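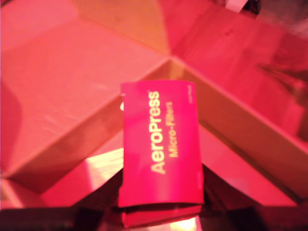
4. Puesta en servicio del regulador Zestberg

4.1 Condiciones previas

El regulador Zestberg controla hasta cuatro líneas de luminarias de tensión constante (24 V CC). Antes de iniciar la instalación, compruebe que la fuente de alimentación está desconectada de la red y que la suma de las cargas no supera los valores de la tabla de la sección 3.

Herramientas necesarias: destornillador plano de 2,5 mm, pelacables, multímetro. El cable de control Marero se suministra por separado.

PRECAUCIÓN: Riesgo de descarga eléctrica. La conexión a la red debe realizarla personal cualificado.

4.2 Conexión de las líneas

1. Retire la tapa frontal del regulador presionando las dos pestañas laterales.

2. Pele 7 mm de cada conductor. No estañe los extremos.

3. Conecte la salida de la fuente a los bornes V+ y V-. Respete la polaridad.

4. Conecte el común de las luminarias al borne COM y cada canal a su borne correspondiente: R, G, B, W. En luminarias de tres canales, el borne W queda libre.

5. Apriete los bornes y tire ligeramente de cada conductor. Si el conductor se desplaza, repita los pasos 2 y 4.

6. Coloque la tapa. El regulador no arranca con la tapa abierta.

Nota: La longitud máxima de cable entre el regulador y la última luminaria es de 10 m. Para distancias superiores utilice el amplificador Mabuza, instalado en serie y con alimentación propia.

4.3 Primer arranque

Conecte la fuente. El indicador parpadea en verde durante la comprobación interna y después queda fijo. Si parpadea en rojo, consulte la sección 4.6.

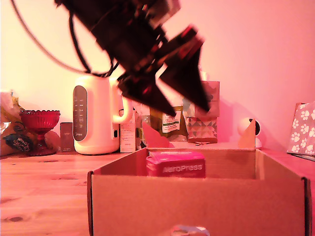

El regulador arranca con los ajustes de fábrica: todos los canales al 50 % y transición de dos segundos. Estos valores se mantienen hasta que se guarda una escena en la posición 1. Un corte de alimentación no borra las escenas guardadas, pero sí los cambios pendientes de guardar.

4.4 Ajuste de color

1. Mantenga pulsado MODE durante tres segundos. La pantalla muestra el canal activo.

2. Seleccione el canal con las teclas de flecha.

3. Gire el mando hasta el nivel deseado. El paso es del 1 %; con el mando pulsado, del 10 %.

4. Repita la operación para los demás canales.

5. Pulse SET para guardar. La pantalla muestra el número de escena durante un segundo.

Nota: Las mezclas saturadas, en particular las de rojo con una proporción baja de azul, alteran la percepción del color de los objetos y reducen la legibilidad de los textos impresos. En zonas de trabajo se recomienda guardar una escena blanca en la posición 1 y asignarla a la tecla de acceso directo.

Nota: Para aplicaciones con grabación de vídeo, ajuste la frecuencia PWM a 3000 Hz (parámetro P08). El valor de fábrica es de 1000 Hz.

4.5 Vinculación con el mando Hotus

1. Sitúe el mando a menos de un metro del regulador.

2. Pulse MODE y SET a la vez. La pantalla muestra PAr.

3. Pulse la tecla de encendido del mando antes de que transcurran 15 segundos.
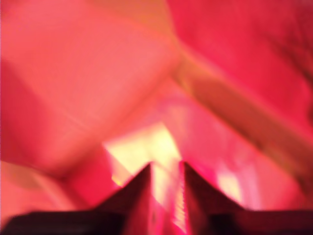
4. Cuando la pantalla muestre OK, suelte la tecla. Si muestra Err, apague el regulador, espere diez segundos y repita el procedimiento desde el paso 1.

5. Introduzca el código de instalador 2117 para bloquear la vinculación de otros mandos (opcional).

PRECAUCIÓN: No abra el mando Hotus para forzar la vinculación. La apertura de la carcasa anula la garantía.

4.6 Códigos de aviso

E01: Sobrecarga en una línea. Desconecte las luminarias y mida el consumo por canal.

E02: Tensión de entrada fuera de rango. Compruebe la fuente.

E04: Temperatura interna elevada. Deje 5 cm libres a cada lado de la carcasa.

318: Error de memoria. Restablezca los ajustes de fábrica con el parámetro P99.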